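Mastby Harbor and Old Town: Report on a Familiarization Visit

The Sandhu Travel Circle arranges one familiarization visit each spring so that its members can judge a destination before a group tour is offered there. This year the choice was Mastby, a harbor town at the end of the coastal rail line, which has asked several times to be considered. The visiting party spent four days in the town as guests of the Mastby Visitor Office. Members paid their own rail fares and meals. Lodging was provided at a reduced rate.

Arrival and lodging

The party arrived by the midday train. The station stands on the upper side of the town, and the walk down to the harbor takes 17 minutes at an easy pace, on a paved street with a handrail along the steeper part. Members with heavy luggage should note that no taxi stand exists at the station; a car must be requested by telephone, and ours took some time to come. The Visitor Office has said that it will meet group tours with a small bus.

Rooms were taken at the Hotel Broter, on the north quay. The building was once a customs house and its rooms differ a great deal in size. Those facing the water are bright and quiet after the evening ferry has left. Those at the rear look onto a service yard where deliveries begin before six in the morning, and two members asked to be moved. The hotel did this promptly. Breakfast is served in a low room on the ground floor and consists of dark bread, smoked fish, soft cheese and stewed plums. Coffee was refilled without asking. The elevator stops at the third floor, and guests on the fourth must climb one further flight.

The old town

Our first full day was given to the old town, which lies inside a partial wall on the hill behind the fish market. The guide assigned to us was Boonsong Somboon, a resident of Mastby for most of his working life, who speaks clearly and keeps a pace suited to a mixed group. He began at the Rope Gate and led the party along the wall walk to the chapel, where the key must be collected from the bakery across the lane. The chapel has a painted ceiling of ships and sea birds. Its colors have darkened, and visitors should allow their eyes a few minutes to adjust before moving about, as the floor is uneven.

From the chapel it is possible to climb the signal tower by 318 steps. There is a landing with a bench halfway up. Five members completed the climb and reported a clear view of the outer islands; the remainder waited in the garden below, where tea is sold from a window. The last ascent is permitted at 4:30 in the afternoon, although the printed leaflet gives a later hour. We have asked that the leaflet be corrected.

Lunch was taken at a family restaurant on Cooper Lane. The fish soup was excellent and the portions were generous. Service for a party of our size was slow, and a group tour would be wise to order in advance.

The Drotier excursion

On the third day the party took the morning boat to Drotier, the largest of the outer islands. The crossing lasts a little under an hour and can be rough outside the breakwater. Seats under cover are limited — members who are sensitive to wind should board early. Drotier has one village, one shop and a marked path around the shore. The path is level for its first half and then crosses a stretch of loose stone which we do not consider suitable for all travelers. A shorter return through the fields is signposted in green.

The island museum occupies the former school. Its catalog lists 3643 items, most of them household goods and fishing gear given by island families, and the curator was kind enough to open the storeroom for us. Labels are in the local language only. A translated sheet may be borrowed at the desk and must be returned.

The return boat left on time. Travelers should understand that it is the last of the day outside the summer season, and that the island has no hotel. 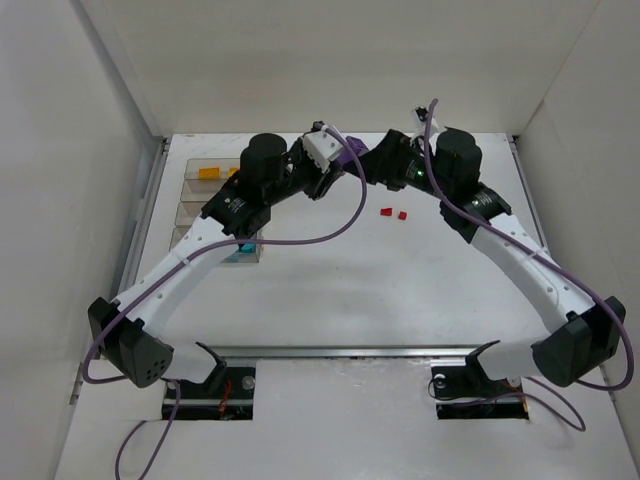

Report submitted by Vikas Jaiswal
Visits Secretary, Sandhu Travel Circle

The final morning was left free. Several members returned to the fish market, which is busiest before nine, and others visited the covered arcade near the station, where woolen goods and preserves are sold at fixed prices. Cards are accepted in the arcade but seldom at the market. A cash machine can be found beside the post office.

In a closing meeting with the Visitor Office, the party raised the matters of station transfers, the rear rooms at the Hotel Broter and the tower closing time. The office undertook to reply in writing on all of them. It also offered a second guide for groups that wish to divide between the tower and the gardens, and we recommend that this offer be accepted.

On balance the party supports a group tour to Mastby in late spring or early fall. The Drotier crossing should be offered as an optional day, with its cost shown separately — some members will prefer to remain in town. January departures are not advised, as the island boat does not run and the chapel is closed for the month.

Members who wish to read the full notes on meals and walking distances may request a copy from the Visits Secretary.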